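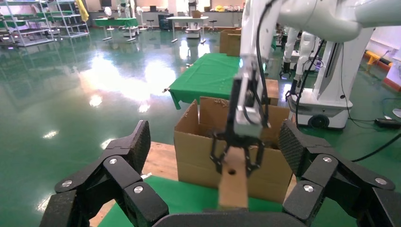

Housing Support Work, Unit 3: Moving On from Supported Housing

Most residents stay in supported housing for a limited time. Planning for the move starts in the first month and is reviewed with the key worker every 32 days.

Terms for this unit
Move-on plan: a written record of where the resident wants to live and what has to be in place first.
Floating support: visits that continue after the resident has their own lease.

Reading: Lamont, chapter 2. Skip the section on rent law.
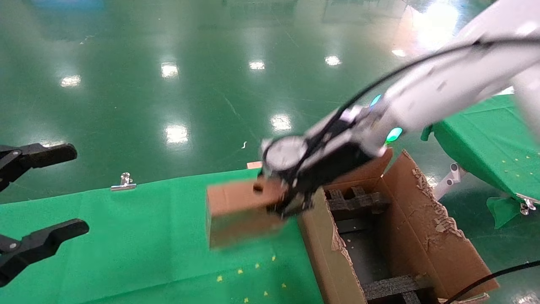

Department of Housing and Community Care — Course tutor: Fiona Mowat

Case for discussion
A resident at Clarnemow House has saved $800 toward a deposit and has been offered a studio across town. She would lose her weekly group. List what you would ask her before the offer expires.

Written answer: 200 words, due before the November session. Bring a printed copy.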